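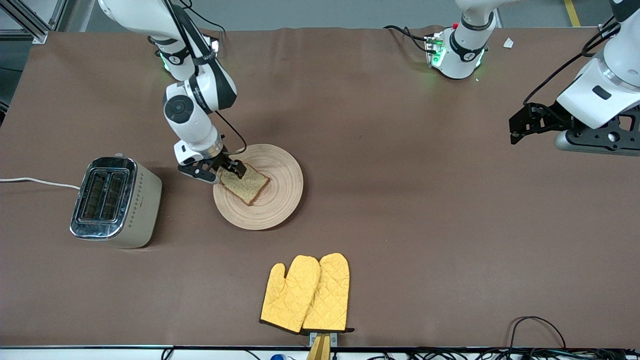
Azucena says toast isn't breakfast, it's what you eat while deciding on breakfast, and she said it this morning with her mouth full of mine.

2 min read

March 26, 2021. Up early, no appetite, made toast anyway. I have become fond of the round wooden plate. China makes toast sweat underneath and then you get that damp patch in the middle, which I mind more than I mind most things in the news. Wood gets crumbs in its rings, though, and I went after them with a dry brush for longer than I spent eating.

The beige toaster has two slots and I have never felt the need of more. Radu swears by his Brikavetti, which does four slices and beeps. I told him I get enough beeping at work.

Must shake out the brown cloth tonight. It hides crumbs beautifully – I bought it for that, and now I find them with my elbows. The yellow mitts need a wash too. Azucena wants eggs tomorrow. I said we'd see. We are out of butter.

Last updated: the same evening, butter bought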